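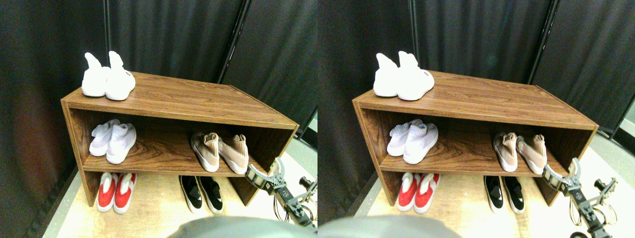

The wrist fault, written up

I said I would write this up once I had stopped being annoyed about it. It is mostly for my own records and for Paraskevi Deligiannis, who has the other Soven arm and has been asking what I changed. If you only want the fix, it is near the end.

The job is the shoe rack. Five pairs, one on top, two on the middle shelf and two on the floor underneath, and the arm has to pick a shoe up, move it and put it back with its partner. I have been at this on and off since March. Shoes are harder than the blocks I was using last year. The knit ones fold when you grip the collar and the slip-ons slide, and the space under the shelf is low enough that the wrist has to go in nearly flat.

I drive the arm by hand for the first stage, through the Prilix control software, and record everything. Two cameras sit side by side looking at the rack and there is a small one at the wrist. By the time this happened I had 174 recorded runs and had become used to nothing going badly wrong. A dropped shoe, now and then a missed grip, that sort of thing.

What happened

I was going for a shoe on the middle shelf, towards the right-hand end. The approach was normal. I asked for a small roll of the wrist to line the fingers up with the collar, and the wrist kept rolling. It went a full 90 degrees past where I had asked, with the arm still moving forward, and the outside of the gripper came up against the front edge of the shelf and pushed.

I let go of the controls. That should hold the arm where it is, and it did hold the shoulder and elbow. The wrist carried on trying to reach a position it could not get to. The rack started to slide backwards along the floor. I hit the stop button, and it took three seconds for the motors to go slack.

Three seconds does not sound like much. It is a long time to watch a machine lean on a piece of furniture. My hand was near the rack as well, because I had got into the habit of nudging shoes straight between runs and was not being strict about when a run had finished. I was not hurt and neither was the rack, apart from a rub mark I can find with a fingernail if I know where to feel. One of the gripper finger pads came loose and I glued it back on.

I put everything back, checked the bolts, restarted and did another short session. I should not have done. It did the same thing again the next afternoon, on the other side of the rack, with less force because I was going slower and had my thumb on the button the whole time. So that is two faults, and the second one was my own fault for treating the first as a one-off.

What I thought it was

My first guess was the cable. It hangs in a loop off the side of the arm and I have never been happy with it. If it catches, it tugs on the connector at the wrist, and a poor connection there could give you a bad position reading. I spent an evening with the arm powered up and my free hand wiggling every plug in turn, watching the numbers on the screen. They never jumped.

My second guess was the servo itself. I had a spare from Makowska, the parts place I usually order from, and swapped it in. With the new one fitted the arm behaved for a whole session, which nearly convinced me. Then I put the old one on the bench by itself and ran it back and forth for an hour and it was perfect. A worn servo normally gives itself away by getting noisy or hot, and this one did neither.

What helped in the end was the wrist camera. I had been going through the recordings from the side-by-side pair, because that is where you can see the whole rack, and from that distance a wrist that is turned a bit too far looks much like one that is not. The wrist camera makes it obvious. The horizon is wherever the gripper says it is, so a shelf running steeply across the picture tells you straight away how far the wrist has rolled. It takes some getting used to. I now keep a wrist picture open next to the other views whenever I am checking a session. 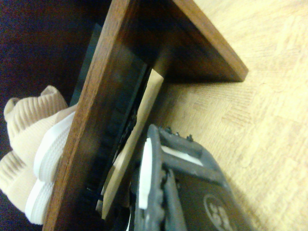
Page 2 of 3

Once I was looking at that camera I stepped through the first fault slowly and compared it with the joint log. The log said the wrist was at the angle I had asked for. The camera plainly disagreed. So the arm was not disobeying anybody. It believed it was in the right place and was being told there was still a little further to go, over and over, from the wrong starting point.

That meant the zero was wrong. When the arm starts up, each joint reads a stored offset, and everything after that is measured from it. If the offset is wrong by a quarter turn then every wrist command is wrong by a quarter turn. But both runs had started off well enough, so the offset must have changed partway through.

The answer was in a part of the log I never read, the supply voltage. Just before each fault there was a dip. It was short, and the bigger joints rode through it, but the wrist servo is the last one on the chain and gets the worst of it. It dropped out and came back on its own, and when it came back it loaded its factory offset in place of mine. The Prilix software saw a servo answering and carried on.

The reason for the dip was very dull. The arm was plugged into the same extension lead as the lamp, the computer and a fan heater, and the power supply is the small one that came with the kit. With the arm stretched out to reach the far end of the shelf, the shoulder pulls a lot of current.
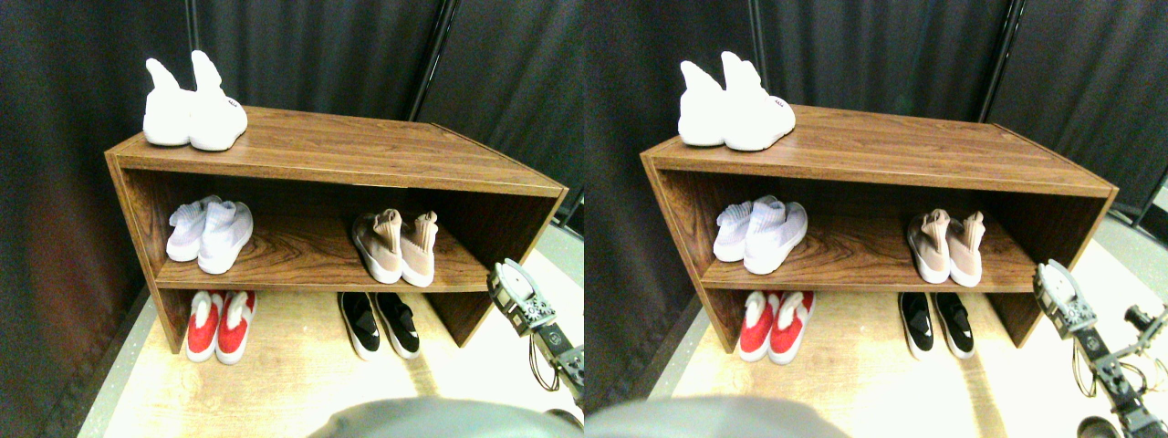

I should say that the stretched reach is my doing too. I had moved the base back a little to stop it blocking the cameras, and did not think about what that did to the load. With the base where it was originally, the arm hardly has to straighten to get to the right-hand shoes.

The slow stop bothered me more than the fault did. The button on my desk does not cut the power. It sends a message to the computer, the computer waits for the current batch of commands to finish, and then it tells the servos to let go. With a servo that had just restarted and was slow to reply, that took three seconds. I had tested the button many times with the arm in mid-air and it had always seemed instant, but I had never tested it with the arm pressing on something.

What I changed

The motor supply now goes through a proper stop switch that breaks the circuit. The arm drops when I press it, so there is a folded towel where it tends to land. The old button is still there for ordinary pauses.

The supply is a bigger one, on its own socket, and the fan heater has gone to the other side of the room.

I wrote my offset into the wrist servo's own memory. I had assumed it was there already. It was only being sent at start-up, and the manual does say so, in a table I had skipped.

There is a check in the control loop that compares where a joint is with where it was a moment earlier. If it has jumped further than the motor could have turned it, everything stops and I have to restart by hand. It has tripped once since, when I unplugged the wrist on purpose to see whether it would.

And I keep my hands away from the rack until the power is off. I have put a strip of tape on the floor -- it looks silly, but I do stop at it.

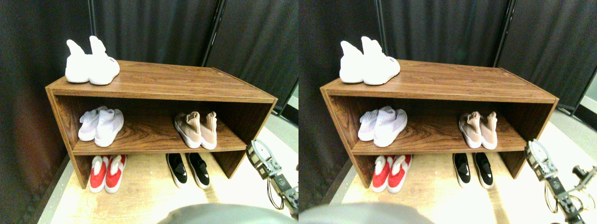

Shoe rack and gripper, left and right cameras.

Paraskevi asked whether I had thrown the old recordings away. I have kept them all except the two with the faults in, which are in a separate folder. I did go back through the voltage log for the rest and found nothing as deep as those dips, though there are a few small ones I would like to look at again.

She also uses the supply from the kit, with hers bolted to a table at Nurwood, and has not seen this happen. Her rack is closer to the base than mine. I have asked her to log the voltage anyway for a week and send me the file, and I will add the numbers to this post when I have them. The spare wrist servo is back in its box. The loose finger pad has come off again, so the next job is finding a better glue.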